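Workshop Tips: Working Beside an Automated Bin Picking Cell

These tips are for staff at the Drimura workshop whose benches now include an automated picking station. They cover the setting up of bins, the care of cables and hoses, cleaning, and the changes to daily duties that came with the new cells. They add to the safety instructions posted at each station and do not replace them. Where the two differ, the posted instructions apply.

What has changed at the bench

Until January, sorting bars and short stock out of mixed bins was done by hand on both shifts. Bench staff spent much of the shift leaning over a bin, and the work was shared out by the hour so that no person stayed on it too long. The picking cells have taken over most of that reaching. The hours have moved to preparing bins, checking the sorted stock, clearing stoppages and looking after the equipment.

Staff should expect the pace of the day to feel different. Hand sorting was steady. Work beside a cell comes in short bursts, with quiet periods between them. Use the quiet periods for the tasks listed under Daily Care, and avoid starting a long job on the far side of the room while a bin is being worked.

No post has been removed on account of the cells. Sorting duty has been renamed cell duty on the Ramevent roster, and it carries the same rate and the same breaks as before. Any employee who would prefer to remain on the hand benches may say so in writing to the shift lead, and the request will be met where the roster allows.

Setting up the bin

Place the bin on a flat table and check that it does not rock. A folded card under one corner is not an acceptable repair. Report the table and use another one.

Clamp the bin at the rim before any stock goes in. Spring clamps are quick and are sufficient for light bars. Squeeze the handles fully, seat the jaws well down over the rim, and let go slowly. Give the bin a firm push from the front. If it shifts, reseat the clamps and try again.

Clamps belong on the rear corners, where they are least likely to meet the arm. If a clamp must go elsewhere, run the first pick at low speed with a hand on the pendant.

Check the floor of the bin for swarf, labels, tape and loose fasteners. A small screw under a bar will tilt it enough to spoil a grip. Scuffs and scratches on the inner walls are normal wear and need no action. A raised burr should be filed flat, and a split seam takes the bin out of use.

Loading stock

Keep the load light. A bin with bars spread over the floor is cleared sooner than one that has been heaped, and it stops less often. The limit for standard bars is eight to a bin.

Lay the bars in gently. Dropped bars tend to run to the walls and settle there, and a bar lying hard against the base of a wall leaves the fingers little room. If several have settled that way, stop the cell in the approved manner and draw them toward the middle with the hooked rod. Do not reach in by hand while the arm is enabled, however brief the task may seem.

Two bars lying side by side may be lifted together. The cell will often catch this and put both back. When it does not, the extra bar will appear in the wrong tray, and the person checking the trays should return it to the bin at the next stop.

Colors may be mixed in one bin. Lengths should not be mixed unless the job sheet calls for it.

Cables and hoses

Most stoppages in the first months came from cables. The following habits have reduced them.

Leave enough slack at the wrist for the arm to turn through its full range. A cable that looks tidy when the arm is at rest may be pulled tight at the far end of its reach. Move the arm slowly through the whole job once after any change and watch the cables, not the fingers.

Keep loops from hanging into the bin. Where cables follow the same route, tie them together loosely with hook-and-loop straps. Plastic zip ties should not be used on the arm, as they bite into the jacket and have to be cut off with a blade.

Air hoses should bend in a wide curve near their fittings. A hose that has been creased will crease again in the same place. Trim it back or replace it. To test a fitting, listen for a hiss with the arm stopped, then brush on a little soapy water and look for bubbles. Wipe the fitting dry afterward.

The pendant

The pendant must be within reach of the person on cell duty for as long as the arm is enabled. Its cable should lie where no one will walk. Coil the spare length in one broad loop and keep it clear of chair wheels.

Wipe the screen with a dry cloth at the end of the shift. Glass cleaner may be used if it is sprayed on the cloth first. Do not cover the stop button, hang anything from it, or use it as a routine way to end a job. The stop button is for stopping. Jobs are ended from the menu, so that the arm returns to its rest position.

Any person in the room may press the stop button, at any time, without first asking permission. No employee will be questioned about lost time on that account.

Keeping the table in order

Benches beside the cells attract spare material. Sheet stock may be kept there for short periods provided that it lies flat, is clear of the arm's path and leaves the bin free to be unclamped.

Acrylic sheet should stay in its paper covering until it is needed. The paper protects the surface from grit, and sheets that have been peeled early are seldom fit for guards or covers. If the sheet must be held down, use painter's tape at the corners and press it onto the paper only. Remove the tape within two weeks. Older tape leaves a residue that lifts the paper with it.

Small blocks, gauges and spacers should be returned to the Kettler drawer at the end of the shift. Pieces left near the front of a bin are easily swept to the floor by a sleeve.

Pencil and marker lines on pale wood may be taken off with a cloth dampened with rubbing alcohol. Try a corner first. Marks that show the position of a bin are to be left alone, even where they look untidy.

Daily care

At the start of the shift, walk once around the station. Look at the clamps, the cables, the hoses and the floor. Run one empty cycle at low speed before loading.

At midday, empty the bin and wipe it out with a dry cloth. Compressed air should not be used for this purpose, for it drives dust into the fingers and across the neighboring benches. Carpeted areas should be vacuumed with the arm powered down and the pendant cable lifted clear.

At 5 p.m., park the arm, empty the trays, and write the number of stoppages in the Trarine log. A short note of the cause is more useful than a long one written the next morning. "Bar at back wall" or "hose caught" is sufficient.

Learning the work

Each employee moving to cell duty spends two shifts alongside an experienced colleague before taking a station alone. Sinan Yalçınkaya arranges these pairings and keeps the list of those who have completed them. The pairing may be extended at the request of either person.

Experience from the hand benches carries over more than many staff had expected. Those who sorted by hand know which bars roll, which ones stick together when oiled, and how a bin should be tipped to spread a load. This knowledge should be passed on and written down. The log held 281 entries at the last review, and a good share of the changes to these tips came out of it.

Employees who find the quiet periods tiring, or who feel that they are being hurried by the cell, are asked to raise the matter early. The cycle speed can be lowered. A second person can be assigned at busy times, and cell duty may be alternated with inspection or packing.

Suggestions for this page may be left in the tray by the tool crib or given to the shift lead. Please include the station number and the job in hand. 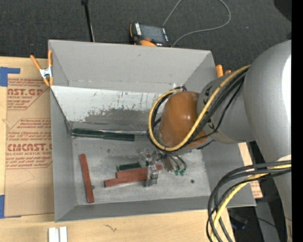 Bars in a clamped bin at a picking station, with the arm overhead and the pendant behind.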